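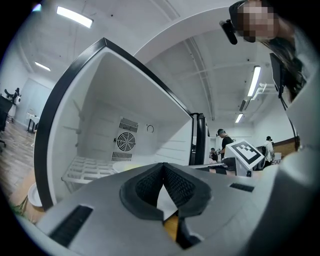
**Issue 86**

### The small fridge, before April

Dear members,

The mini refrigerator at Elalton has had its door open this week, and I want to use the occasion to write some words about its care. It is a simple white box with one wire rack, a fan cover on the back wall and a slotted grille over and under it. These grilles are what I ask you to think about. Last year many of us pushed lunch boxes against them, and the back of the fridge became too cold while the front stayed warm. My soup froze twice.

So please leave a space of two fingers between your food and the back wall. Bottles can stand at the side, where the ridges are. The rack can be lifted out and washed in the big sink with ordinary soap - no powder, it scratches. When you wipe the ridges, go along them with a folded cloth and dry them afterwards.

Several people asked if we should buy a bigger model. I looked at one in the Mudeck shop and it costs nearly 1199, without delivery. I think we can wait with this.

Food without a name will be taken out on the evening before each new issue. Labels and a pen are in the drawer under the kettle. If you find a box that belongs to you on the side table, kindly take it home the same day.

Questions about the kitchen can be left in pigeonhole 43.

Bereket Wubshet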